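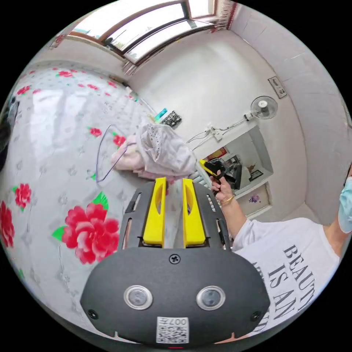

So the hand gripper order finally went in on Friday, and I've been promising everybody an update, so let me get it down before August runs away from me.

Quick recap for those of you who skipped the last meeting (I see you). We've been collecting household chores data with the hand-held grippers, mostly laundry and bedding, and we've been sharing two pairs between three apartments. That means a lot of driving around with a padded bag on the passenger seat. Arūnas Rozīte worked out that we lost 11 working sessions over the summer just waiting for a pair to come back across town, and that number did more for my budget request than four pages of my own writing!

What we're getting: two more pairs from Erkberg, the same model we already use, plus spare fingers. I did look at the Finero units and I liked them a lot. They're lighter, and the trigger is softer on the hand at the end of a long day of folding. But the fingers don't swap with ours, the mounts are different, and Ryszard Wróbel pointed out that we'd have to redo the calibration for everything. Sticking with one family it is.

The total comes to 2,539 with shipping, and yes, that includes the fingers. I asked for 40 spare fingers and got a raised eyebrow, but we wear them out on cotton faster than you'd think, and buying them in dribs and drabs through Remerent last year cost us a small fortune in postage. They keep fine in a drawer.

What we're not getting (yet) is the second charging station. Meinecke quoted us a nice one and I'd still love to have it, only the quote ran out while I was chasing signatures, and the new one was higher. I've moved it to the next budget round. Until then, please keep charging from the wall and please, please label your cables. Three of them came back to the office last month and I still have no idea which apartment they belong to.

One more planning thing. With four pairs we can finally give each apartment its own set and keep one back for repairs, so the bag-on-the-passenger-seat days are nearly over. Ryszard is putting together the new schedule and wants your preferred hours, mornings or afternoons, plus a note about which beds and rooms you can use. Send it to him, not me, or it'll sink in my inbox.

Delivery should be three weeks or so. I'll post again when the boxes show up, and whoever's in the office that day gets to help me unpack.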